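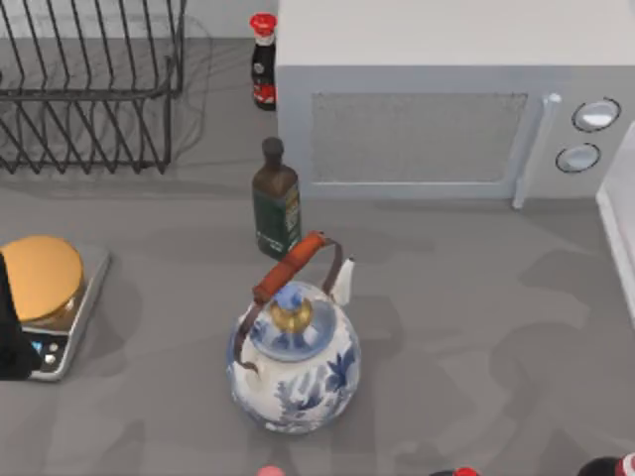
Figure 2. Kitchen counter with dish rack, sauce bottle and microwave (computer rendering).

4.2 What guests told us about the walk from the station

I should say straight away that I went into this part of the study expecting to write about breakfast. Breakfast is what the owners in Furkberg wanted to talk about, and it is what most of the older work on small guest houses talks about too. But when I sat down with the 141 comment cards we had collected by the end of November, the word that kept jumping out at me was "near". Near the baths, near the lake path, near the station, near everything! So I went back through the whole pile and read it again with only that word in mind.

Of the 141 cards, 46 said something about how far the house was from somewhere else. I left out the ones that only named a place ("lovely view of Heden") and kept those where the guest had clearly walked, driven or been driven and had an opinion about it. Fourteen of these complained. What surprised me is that the complaints hardly followed the map at all. Guests at the house on the Orkoren road, which is a good deal further out than the others, were mostly cheerful about it, while people staying two streets from the baths grumbled about the hill, the cobbles and (one card, underlined twice) the suitcase.

I think the listings explain a lot of this. Most of the houses in the sample give a distance in metres and leave it there. A guest reads the number, pictures a flat pavement, and then meets the steps behind the chapel with two bags and a tired child. The Orkoren listing gives no number. It says the walk is long and uphill on the way back, and that the owner will fetch you if you ring before supper. Several guests quoted that line back to us on their cards, and fondly too.

I did try sorting the cards by length of stay, using the coding sheet from the Cao pilot with a few changes. People who stayed a single night minded the walk more than those who stayed a week, as you might guess. The week-long guests tended to mention it once, often as a warning to whoever came next, and then got on with telling us about the baths. I wouldn't lean on this too hard, as the cards were filled in at the desk on the way out and some were plainly written in a hurry with a taxi waiting.

Price, which I had down as my second big theme, hardly came into it. I found two cards that put price and distance in the same sentence, and they pulled in opposite directions, so I have left them for the discussion in section 5. The self-catering flats got the same card as everyone else, but their guests wrote less and seldom mentioned the station, perhaps as so many of them had come by car. I have kept them in the totals all the same. The full wording of the card is in the appendix, along with the changes I made to the coding sheet.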